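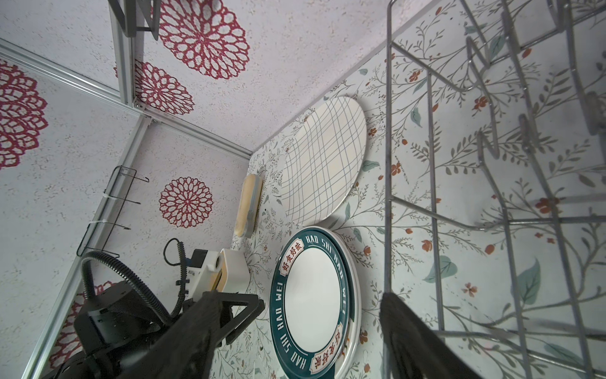 3.2 Looking after the cell

I set up the Drultari cell in May and I have been its main keeper ever since, so this section is mostly what I wish I'd written on the wall at the start. The cell is a small box with an aluminium frame and patterned panels, and the job inside it is putting plates into a wire rack. We swap the panels often (flowers one week, something leafier the next) so that the policy can't lean on one background.

The part that eats my time is the gripper. The two fingers are dark, and the pads on them polish up with use until a glazed rim starts to slide. I used to change pads when I saw a plate slip, but by then we had already lost a morning of runs. Now I change them every 30 hours of running and wipe them down with a damp cloth at every break. The Kisitlow pads last a bit longer than the Climudside ones, but they are a pain to get off – warm them with a hairdryer first and they peel away in one go!

Cables come next. Anything that loops over the arm base will sooner or later catch on something, and ours rubbed against a panel for days before I heard it. I now drive the arm slowly through 17 set poses each Wednesday, with the door open and no plates in, and just listen. If a loop goes tight in any pose I give it more slack at the base and start the whole set again.

The wrist camera is checked last (see Figure 4, which is its own view during plate work). A knock too small to notice by hand can still shift what it sees of the fingers, so I close the gripper, save a still and lay it over the one from setup. If the fingertips are out by more than 15 pixels, I loosen the mount, nudge it back and redo the Sisodia calibration. That takes 16 minutes when it goes well.

Figure 4. Wrist camera view inside the cell, with the gripper fingers, plates, a brush and the wire rack.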